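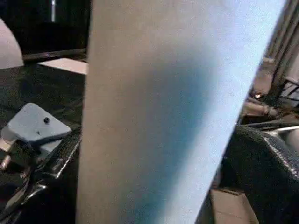
Vol. 27, No. 3

Let the Kids Read the Same Book Again

My nephew has read the same paperback about a lighthouse family 27 times. He keeps a tally in pencil inside the front cover, little bundles of five, and when he finished the last round he flipped straight back to page one while he was still chewing his toast. His teacher sent home a kind note suggesting he might like to "branch out." I have been arguing with that note in my head ever since, and now I get to do it in print!

I love rereading. I love it in children most of all, because they do it with no shame whatsoever. They go back to a book the way you go back to a friend's house, knowing where the glasses are kept. And somewhere between second grade and middle school we start teaching them that a finished book is used up. We hand out charts with stickers for each new title. We ask "what are you reading now?" and look a bit let down when the reply is the same as last month.

I understand where the charts come from. I taught fourth grade at Trostamance for nine years and I had one on my own wall (a caterpillar, a new segment for every title). Repeats didn't earn a segment. One spring a girl in my class asked me if she could count a book she'd read before if she read it slower this time. I said no. I still think about that, and I'd give her the whole caterpillar if I could.

What she had worked out, at nine, is that a second reading is a different activity. The first time through you are mostly running. You want to know if the dog lives. Once you know about the dog, you can look around -- you notice that the grandmother has been lying since the second chapter, or that the funny neighbor is lonely, or just that a sentence has a nice bounce to it and you'd like to hear it again out loud. My friend Latrice Dvorak, who plays the cello, finds it hilarious that this even needs defending. She has been playing one suite since she was a teenager, and people pay to hear her do it!

Latrice also pointed out that readers who struggle get the most from it, and I think she's right. A child who fights for every line the first time gets to glide the third time. That feeling of gliding is what makes a person want to pick up a book at all. If we keep yanking them on to something new the moment it gets easy, then reading is always the hard part of the hill and they never get to coast.

Yes, there are good books they'll miss. I want every kid to meet dragons and detectives and true stories about submarines. Ignacio Nakamura, who took over my old classroom, wrote to me in March to argue the other side, and he had a fair point: some children reread out of worry, and a gentle nudge can do them good. I'd only ask that the nudge come as an extra book left on the table, and that the old one stay right there next to it. He says he can live with that. He has also started letting repeats count, with a star in a different color, and I was so happy I called my sister to tell her.

As for me, I am on page 445 of a big, baggy family novel I first read in college, under a blanket, with a cold. I remembered it as a love story. This time I can't stop reading about the aunt who runs the bakery and is furious at everyone. She was in there all along, a whole person, and I went right past her on my way to the wedding. I'm going slowly so she'll last. My nephew approves, and he has offered to lend me a pencil for the tally.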